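Notebook, 19/10/2025
Joltholm door pack, trial license, second sitting
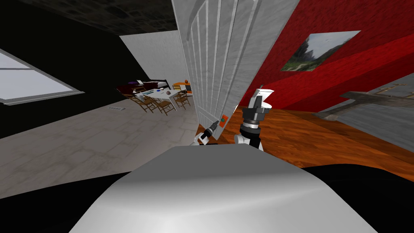 So the door pack is the bit I wanted to get to first, because it's the bit Joltholm talks up most on their product page and the bit we'd be paying extra for. The base simulator comes with rooms and furniture and that's it. The door pack adds hinged doors with tunable friction, a bunch of handle types, and what they call a "contact-aware" reset. I have it running on the Egan box for now, as Staritz is still tied up with the grasping runs.

Install first, before I forget. Their setup script wants its own Python environment and gets very sulky if it finds another one already active. Deactivate everything, open a clean shell, run it from there. I lost most of a morning to that. The error message talks about a missing texture folder and sends you off in completely the wrong direction! The texture folder was fine.

The house layouts are nicer than I expected. I've been in the one with the red wall and the wood floor on one side of the door and the tiled room with the dining table on the other, and it's good to have a change of floor and a bit of clutter behind the door. Our own test room is a gray box, and I'm sure half our policies have learned to love gray boxes. The marbled door is pretty over the top, but it does give the vision side something to chew on. The handle plate is a strong orange-red with a green button, so I don't think we can say anything about handle detection from this layout alone. Need to swap in one of the dull handles before anyone gets excited.

Contact is where I have opinions. With the default stiffness the fingertips chatter when they push on the door edge, and you can see it plainly in the force log. Turning the solver substeps up calmed it down a lot, but then everything crawls. I settled on a middle value (it's in the config called egan_door_b, please don't overwrite it) and ran a batch of 100 resets overnight. 11 of them came back with the door already open a crack. The manual says the reset closes the door fully. It doesn't, or not with two arms close to it, and I'd like to hear what support has to say about that.

Speaking of support – one reply so far, friendly, and they asked for the log straight away. I've sent it.

Compared with Stilta, which we tried in the spring: Stilta's doors felt better, heavier somehow, and the hinge friction made sense without fiddling. But there were only a couple of handles and every import of our own robot model broke the wrists. Joltholm took our model on the first try, both grippers, joint limits and all. That counts for a lot with me.

Price is 38 a seat per month with the door pack included, and the trial caps us at 1,000 episodes. I've burned through more of those than I meant to while messing with substeps, so go easy if you log in.

Still to do:
– dull handle, same layout
– door swinging the other way
– left arm only, right arm parked well back, see if the reset problem goes away
– check whether episodes that crash on load count against the cap (I suspect they do)

Leaning yes on the base license, undecided on the door pack until the reset thing is answered. Config and logs are in the shared folder under joltholm_trial.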